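Furkside Paired Handheld Grippers, Set of Two
Research equipment / Data collection / Handheld

Product code: F-2H
Sold as: pair
Lead time: 15 working days
Status: in stock

Overview

The F-2H is a pair of handheld grippers for recording two-handed manipulation without a robot in the room. The operator holds one unit in each hand and does the task directly. Each unit logs jaw opening, device motion and video. The logs are converted afterward into end-effector trajectories for a two-arm cell. The jaws on the handheld unit and the jaws on the robot mount are the same part, so contact geometry carries over without rescaling.

The set was designed for work on cloth. It can be used on rigid objects, but the jaw pads are tuned for thin folded material and will wear faster on hard edges.

Method

The collection method supported by this set was developed with the Flastwood group under Yasaman Farahani. It treats a crumpled garment as a search problem followed by a folding problem, and records the two as separate segments.

In the first segment one gripper lifts a single point of the cloth while the other stays open and clear of it. The lift exposes edges and corners that are hidden in the heap. The operator then picks a second point with the free gripper. Everything up to the second grasp is labeled as search. Everything after it is labeled as fold.

Keeping the free gripper open during the lift matters for the labels. If both jaws close at nearly the same time, the segmenter cannot tell which grasp was the exploratory one, and the episode is dropped.

Reported result

The Flastwood group trained two policies on the same 600 episodes, one with the split labels and one without. Both were run on an unmodified two-arm Rovico cell with garments not present in training. The unsplit policy failed in 37 trials. The split policy failed in 18 over the same number of trials. Most of the remaining failures were double-layer grasps – the jaws closed on two layers where one was wanted. The labels do not address this, and no fix is offered in the current software.

The trials used short-sleeved tops only. Results for trousers and towels have not been reported.

Recommended setup

Work on a large flat surface with a plain cover. A bed is suitable and is closer to the target setting than a bench. The cover should contrast with the garment. Drop the garment from waist height before each episode and do not arrange it by hand.
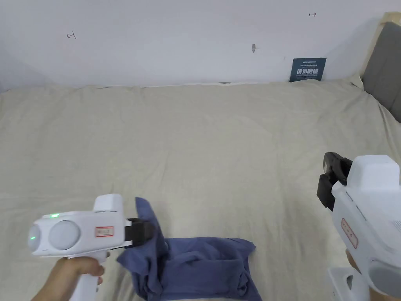
Start each episode with both jaws open. The lift should be slow enough that the cloth stops swinging before the second grasp. Operators new to the set tend to lift too high, and the lower layers leave the surface before the first segment has ended. Discard those episodes.

Jaw zero should be checked at the start of every session and again after any pad change. The February firmware stores the zero on the unit. Earlier firmware stores it on the host, and units from different sets must not be swapped between hosts.

In the package

Two handheld units, left and right
Two charging leads
One spare set of jaw pads
Calibration board
Conversion software, single-site license

Robot mounts are sold separately. Mounts for Marchetti arms are on a longer lead time – ask before ordering.

Page revised 28th July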